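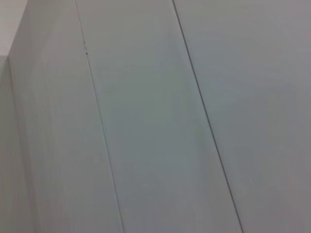
# Cleaning and evening up plain flat cabinet doors

I have been putting off writing this one down, partly because it sounds like the sort of thing everybody already knows how to do, and partly because I did it wrong for years myself. Flat, pale gray doors with no handles look so simple that you figure a damp rag will take care of them. Then the afternoon light comes in sideways and you see every swipe you made (I have seen mine, believe me!).

My doors are from Baltholm, the plain matte gray ones, and they run along the wall of what we call the Wesen room, after the family who built the place. My friend Sosina Beyene has nearly the same ones in her hallway, and a good part of what follows is hers. If yours are real wood or have a high gloss on them, please look up what the maker says before you borrow any of this.

## What to gather

- Two microfiber cloths, one for washing and one for drying, and a third if your wall is long
- A bowl of lukewarm water with a few drops of dish soap
- A second bowl of plain water
- A soft old toothbrush
- A wooden coffee stirrer or a plastic card
- A Phillips screwdriver for the hinges
- A towel for the floor

Leave out the scrubby sponges and anything that says "cream cleanser" on the bottle. A matte finish can be rubbed until it turns shiny, and once you have a shiny patch the size of your palm, there it stays. I have one by the light switch.

## Washing the fronts

1. Dust first, with a dry cloth, from the top down. It feels like a wasted step when you're about to wash anyway, but dust and water make a gray paste that loves to settle along the edges.

2. Dip the washing cloth in the soapy water and wring it out hard, and then wring it again. You want it damp enough to leave a trace that disappears in a few seconds.

3. Do one door at a time, in long strokes that go the full height, each one overlapping the last a little. Circles are what gave me my streaks. Spend a bit longer on the place where people push the door open, which on doors without handles is usually grubbier than you'd expect.

4. Go over the same door with the second cloth, dipped in plain water and wrung out the same way. Soap left behind dries into a haze.

5. Dry it right away with a clean part of a dry cloth, still working up and down. Then move on to the next.

When you have finished the row, stand at the far end of the room and look along the fronts with the lights off and the curtains open. A patch that looks different may only be the light falling on it, so move a few steps to either side before you start rubbing again. If the patch moves with you, leave it be and have a cup of coffee.

## Cleaning the gaps

The narrow gaps between doors collect more than you would think. Open the doors when you do this part, so you can get at both edges properly.

Wrap one layer of cloth around the coffee stirrer and draw it down the edge of the door slowly, top to bottom. The toothbrush is for the corners and around the hinges, and it should be nearly dry.
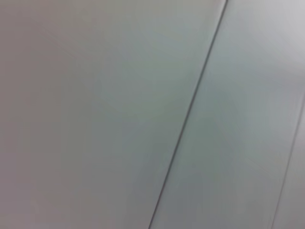 Keep water away from the edges as much as you can, especially at the bottom, where a drip likes to hang. On a lot of doors the edge is a separate strip glued on, and moisture that gets behind it will lift it in time. If you feel a rough spot with your fingertip, don't pick at it. Run the damp cloth over it once, lightly, and see whether it was only a crumb of something stuck there. A real nick can be left alone, or touched up with a dab of matching paint on a toothpick.

## Evening up the lines

Once everything is clean you may notice that one gap is wider at the top than at the bottom. It's usually a quick fix on doors with ordinary adjustable cup hinges.

Open the door and find the screw on the hinge that moves it side to side. On mine it's the one closest to the door. Turn it a quarter turn on the top hinge only, close the door, and look. Then do the same again if it needs it. Small turns, and always close the door in between! I once got carried away and had two doors rubbing together by suppertime.

If the gap is the same width all the way down but still too tight, give the top and bottom hinges equal turns. Start at one end of the row and work toward the other, or you will be chasing the same crooked line back and forth until dark.

I do the full wash in February and again when the windows have been open all summer, and wipe the pushing spots whenever I happen to have a cloth in my hand.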